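I want to write a few posts about the packing room where I work, because people outside keep asking me if the robots took our jobs. The short answer is no. The long answer is this thread.

First, where I am. Utasis packs small kits for schools and for training courses. Pens, cases, little parts, paper. Our room is at the Skorkorside site, on the ground floor, next to loading. I have been there long enough to have worn out two pairs of safety shoes.

Before the arms came, the work was simple to explain. You stand at a table, you take a case, you fill it, you close it, you put it in the carton. On my best shift I closed 1,652 cases. I remember the number because the shift lead wrote it on the whiteboard and it stayed there until July.

I was proud of that number and my wrists were not. I could not open a jar at home that week. My daughter opened the jam for me.

Then the company bought the two-arm stations. We had a meeting of 20 minutes, standing, with a slide that said "support for our people". One colleague asked if support means fewer people. The manager said no one will be let go for this reason. I wrote down the words "for this reason" in my phone.

To be fair to him, it has been true so far. But when someone retired in spring, the place was not filled. Nobody was let go and still the lunch table has more empty chairs. I think both facts should be said together.

What changed for me is the title and the day. Now I am called a cell operator. I look after 3 stations. I bring the items, I teach the positions, I check the cases, I clear the stops. My wrists are much better. My eyes are more tired than before.

The teaching is the part I did not expect to like. The software is from Moriarty and the menus are not friendly, but after some weeks I could do it without the paper guide. You move the arm, you save the point, you move again. It is a bit like showing a new colleague, only this colleague never says "yes I understand" when he did not.

And the stops. A stop is when the arm is not sure and waits for a person. On a good shift there are few, and I can drink my tea warm. On a bad shift the light is orange all the time and I walk in a circle between the stations until my feet know the floor.

Most stops come from very boring things. A lid that did not open fully. A label on the wrong side. A glossy item when the sun comes through the loading door. We asked for a curtain. It took longer to get the curtain than to get the robots. 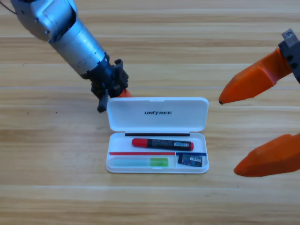

The mixed kits are where I still feel useful with my own head. Long items are easy to teach, and small flat ones are hard. In this case the black marker with the red cap lies nicely along the upper compartment, but the dark blue module below it sits a little tilted. The arm can be satisfied with tilted. I have to decide if tilted is good enough for us, and the answer depends on how the lid comes down and on which customer it is.

I keep a notebook for such decisions. Which item may lean, which one must be flat, which label must face up. The engineers from Cidau asked if they can have a copy for their setup guide. I said yes, but I asked that our room is named in it. They looked surprised and then they agreed.

This is my main complaint, by the way. The knowledge in that notebook came from years of filling cases by hand. When it goes into the software, it becomes "the recipe" and belongs to the system. The pay grade for cell operator is the same as for packer. We have raised it two times with the site office and we will raise it again.

Another thing that changed is the talking. When we all packed at one long table, we talked the whole shift – recipes, children, football, who is sick. Now the stations stand apart and each of us has a zone. I sometimes learn on the bus that a colleague has a new grandchild. I would not have missed such news before.

We made a small fix ourselves. At ten in the morning we stop all the stations together and check the cases at one table, everyone. It costs the company a few minutes and the reject numbers got better, so they let us keep it.

Would I go back to packing by hand? No. I like my wrists. But I would like that next time they ask us before the tables are moved, and not after. We knew where the sun comes in.

If your workplace is getting such stations soon, ask early about three things: who does the teaching, what grade it is paid at, and where people will sit. I am happy to answer questions here after my shift, so please be patient with me in the mornings.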